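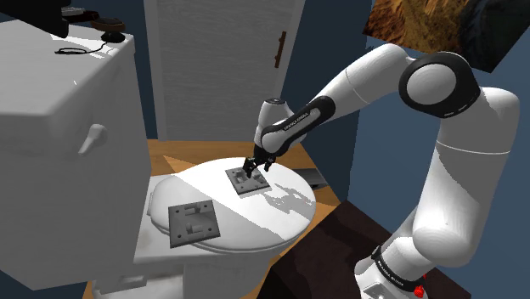
小户型卫生间渲染图:马桶盖合着,盖上放着两块灰色的板。

**即时发布 | 2022年11月3日 | 斯库瑙(Skunau)**

# Otier启动普里德贝格老楼卫生间改造,首批6栋楼,明年4月进场

卫浴改造公司Otier今天宣布,与普里德贝格(Pridberg)住宅合作社签约,对该小区老楼的户内卫生间和公共立管做整体更新。首批6栋。施工明年4月开始,登记即日起接受。

普里德贝格小区1973年建成。楼没什么大毛病,毛病在管子。铸铁立管内壁结垢,排水慢,冬天尤其明显。楼上冲水,楼下听得一清二楚。很多住户自己修过,换过水箱、换过地漏,有的把瓷砖也重贴了,但立管是公共的,单户动不了。所以一直拖。

这次一起动。

“我们跑现场的时候,问得最多的不是好不好看,是要几天没有厕所用。”Otier项目负责人阿科苏阿·夸蒂(Akosua Quartey)表示,“所以工期是先定的,方案是后定的。每户卫生间停用不超过8天,写进合同。超了,我们赔。”

## 改什么

公共部分:立管全部更换,由铸铁换为带隔音层的排水管;各层检修口重做;屋顶通气管接口重新密封。这部分由合作社的维修基金支付,住户不另外出钱。

户内部分,分2种套餐,住户自选:

- **基础套餐**:更换马桶和水箱、地漏、角阀,恢复被拆开的墙面和地面。瓷砖尽量按原色补,补不到的给相近色,施工前会拿样板给住户看。
- **整间套餐**:在基础套餐之上,地面重做防水,墙地砖全换,洗手盆、镜柜、照明、排风一并更换。门可以改成外开。

两种都用Bako系列水箱。Bako是Otier自己的产品线,为小卫生间做的,箱体薄,进水声小,维修从正面打开,不用拆墙。老楼卫生间窄,马桶两边往往没多少地方,侧面开盖的水箱师傅手都伸不进去。正面开就好办的多。

不想改户内的,可以不改。但立管更换必须入户,这个要请大家理解。墙面拆开多大就恢复多大,颜色可能有差别。

## 怎么排

按单元排,同一根立管上的住户同一周施工。不能挑周,也不能单独往后挪,一户不开门整根管子都停。有特殊情况(术后休养、新生儿、长期不在家等)请在登记表背面写清楚,合作社会在排期之前逐户打电话。

施工期间各单元入口旁设临时卫生间和淋浴间,有暖气,夜间有灯。行动不便的住户可以申请户内便携式座便器,由Otier提供并负责每天清理。低楼层另有几套空置房,开放给确实不方便下楼的家庭白天使用,钥匙在合作社办公室领。

停水时间提前贴在楼门口,同时短信通知。只在白天停。晚上恢复供水,除非碰到漏点。碰到漏点会当场通知,不会让大家猜。

材料堆放在楼后停车区靠墙一侧。那几个车位施工期间用不了,已经和车主谈过,另有安排。电梯轿厢会加保护板,运渣土的时段避开上下学。

## 合作社方面

普里德贝格住宅合作社负责人阿约德勒·埃泽阿尼(Ayodele Ezeani)表示:“方案在住户大会上讨论了好几轮。争得最凶的是瓷砖。有人家里的砖是父母那一辈贴的,不舍得拆。最后定下来,能从管道井一侧开墙的就从管道井开,户内那面尽量不碰。做不到的户,提前告诉人家。”

他说,合作社会派人跟着验收,每户验收单一式两份,住户不签字,Otier拿不到那一户的尾款。“签字之前放一桶水下去,看看走不走得动。就这么简单。”
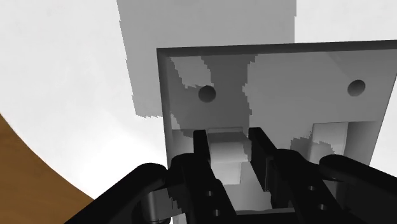
验收项目目前定下来的有:排水速度、地漏返味、水箱进水和止水、地面坡度、拆改墙面的平整度、排风是否真的往外排。最后这一条是住户加的。过去有的排风扇只把气吹进吊顶里,转得挺响,镜子照样一层雾。整间套餐会把排风管接到风道,并装止回阀,基础套餐的住户可以单加这一项,价格见登记表。

保修:公共立管和户内产品分别出保修卡,不要放混了。报修电话同一个。水箱配件长期供应,住户自己会换的也可以直接到合作社领密封圈,不收费。

## 关于小卫生间,顺便几句

Otier的设计人员在样板户里住过一阵,记了不少零碎,有些已经改进方案:

毛巾杆原来在门后,门一开就撞,挪到了洗手盆侧面。纸架往前移,老人不用扭身。开关由门外改到门里,这个意见分歧大,最后按户选。淋浴区不设高挡水条,只做缓坡,轮椅和学步的孩子都好过。镜柜下沿降低一点,孩子能照见自己。洗衣机能不能留在卫生间里?能,但要先量尺寸,太深的机型马桶前面就没法站人了。

颜色给了几个,白、浅灰、米色,还有一个很淡的绿。绿色在样板户里意外受欢迎,备货不多,先登记先选。

旧洁具的去处也有人问。完好的洗手盆和龙头清洗后由合作社转送,旧马桶统一破碎处理,不转送。想自己留镜子、挂件、架子的,施工前一天摘下来收好,当天工人不再等。请务必把台面和柜子清空,首饰、药品、假牙之类的东西自己保管。

## 费用和登记

基础套餐的户内产品部分,合作社补贴一部分,其余可以分期并入每月管理费,不收利息。整间套餐差价由住户自付,同样可以分期。租户改造须房东签字,表格第三页有位置,别漏了,漏了要退回来重填。

登记表在合作社办公室、各单元信箱旁都有。填好投进办公室门口的绿色信箱,或者直接交给值班人员。也可以请工作人员上门代填,打个电话就行。各语种的说明正在翻译,先出来的先贴。

样板户目前开放参观,基础和整间各一间,在合作社办公室同一单元。进门请换鞋套。水箱可以按,龙头可以开,欢迎把家里的尺寸带来对照。参观不用预约,人多的时候请在走廊稍等,里面实在站不下几个人。

第一批以外的楼栋什么时候轮到,现在还没有定。要看首批立管拆下来以后的情况,也要看维修基金。合作社会在首批完工后开会讨论,届时另行通知。在那之前急修照常报,不会因为“反正要改了”就拖着不修。

## 关于Otier

Otier总部在斯库瑙,做老旧住宅的卫生间和厨房改造,自有安装队伍,不转包。旗下产品包括Bako系列薄型水箱及配套件。

## 媒体联系

Otier新闻组,联系人阿科苏阿·夸蒂。样板户拍摄请提前一天告知,施工现场在进场后另行安排开放时段。住户家里的拍摄须住户本人同意,我们不代为答复。

更高清的渲染图和套餐清单可向新闻组索取。清单正在做最后校对,个别型号名称以正式版为淮。

(完)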